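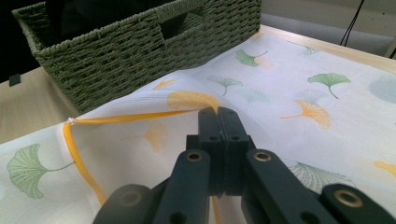 Papers > Reentry and Faith Work > Section 4

4. What the mentors told us

I went into these interviews expecting to hear mostly about housing. People coming home from prison need a bed first, and the Garkari program in Driltdale was set up around that idea. But the mentors kept steering me back to chores, and to the hours after supper when a person newly home has nothing to do. One of them, Regula Reisinger, runs a weekly evening where people fold and mend the house linens together, and she told me that more gets said over a plain piece of cloth like the white one with the ginkgo leaves in Figure 1 than in any meeting she has ever led. I believe her, because I sat in on seven of those evenings and filled most of a notebook.

Figure 1. White cloth printed with ginkgo leaves, held in a two-finger gripper.

We talked with 42 people in all, 12 of them mentors and the rest residents or former residents. Most of the mentors came through a church, though a few had drifted in from the Chambi food pantry and didn't call themselves religious. I had planned to compare the two groups (it was in our proposal and everything!) and I have to admit the comparison went nowhere. Both groups talked about rides, phones, parole appointments and how hard it is to get a state ID when your birth certificate is in another county.

Where they did differ was on prayer. Church mentors liked to open a visit with it, and some residents loved that, and some sat through it politely. Abla Nimri, who did half of the interviews with me, heard this more often than I did — I suspect people guessed I was a churchgoer and went easy on me. We come back to that problem in Section 6.

The other thing I want to flag is time. Mentors sign up for 60 days at Garkari, while the older program in Plodidstead asks for a full year. Residents in both places used nearly the same words about the end of it: they wished somebody had kept calling. One man had saved every voicemail from his mentor and played me a couple in the parking lot. They were about a bus schedule and a pot roast, and he knew them by heart.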